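Saltent students take on suturing in summer robotics course

2022-07-15

Students in the summer robotics course at Saltent Technical College have moved on from block stacking to surgical suturing, the last and longest unit of the program.

The class works in teams, and each team is writing software that guides a jawed instrument through a single stitch and the knot that closes it. Code is tried first in Stokero, a simulator the college adopted this year, and then at the bench in the Cattaneo Building. Teams must complete 100 simulated stitches before they can book bench time.

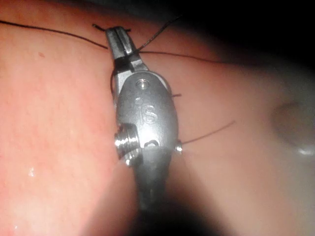

Suture thread meets at the jaws of a robotic instrument during work on the suturing unit.

Thread handling has taken up most of the lab hours. Students said the software often loses track of a strand when it crosses another one, and several teams have rewritten that part of their code more than once. One team now has the instrument pause before each loop so the position of the thread can be checked again.

The course has 37 students, most of them in their second year. The Drirkel Fund gave $1,758 toward thread, practice material and replacement parts.

Teams will show their work at an open lab in August. Scores will be based on stitch spacing, knot security and the time taken, with 700 points possible. The open lab is free and no registration is needed.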